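Fikthorpe Night Lamp

The Fikthorpe night lamp is a small bedside lamp, usually round and usually dim, named after the town where it was first sold in any number. It is meant to give enough light to find a glass of water and too little to read by, a limit its makers have always presented as a virtue.

History

The town record for 1367 mentions a "watch candle" kept burning in a clay bowl beside the sick, and local writers have been claiming it as the ancestor of the lamp ever since. The historian Madalena Tavares has pointed out that nearly every town in the region burned candles beside the sick, and that most of them had bowls. Her view is widely accepted outside Fikthorpe.

The modern lamp was the work of Roscoe Pettigrew, a maker of doorbells who slept badly. His first model drew so much current that it warmed the room, and it was sold for one winter as a heater. The second was cooler and quieter, and the firm of Najjar took it on, ordering 4000 for its shops. Sales were slow until a November storm knocked out the street lights in Bergate, after which the lamp acquired a reputation for reliability. It ran off the same power lines as the street lights and had gone out with them.
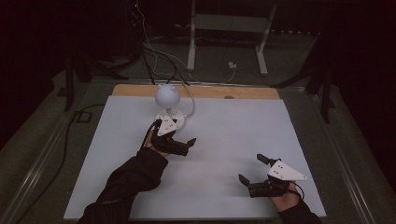
Design

Most night lamps keep to a few settled habits. The light is warm in color, the switch is somewhere the hand will not find it on the first try, and the cord is a little shorter than the distance to the wall. Pettigrew's own notes call for a cord of 70 inches. Later makers trimmed this to save money, to the lasting benefit of the extension cord trade.

Brightness was long a matter of taste. The Proron scale, drawn up by Esperanza Achterberg, sorts lamps into 8 grades, from "barely" to "neighbors may ask." Grade three is the most common in homes. Hotels favor grade six, for reasons they have never shared.

Use and customs

In Fikthorpe the lamp is a standard gift for new parents, who tend to receive several. Lamp Night, held on 5th July, asks households to leave one burning in a front window until morning. The date falls close to the shortest nights of the year, when the display is hardest to see, and proposals to move it have been voted down every time.

Critics include the sleep writer Latrice Castellanos, who holds that the best light for a bedroom is none. Her book on the subject sold well in Fikthorpe, where it is often read in the kitchen.

See also: Bedside table; Candle; Extension cord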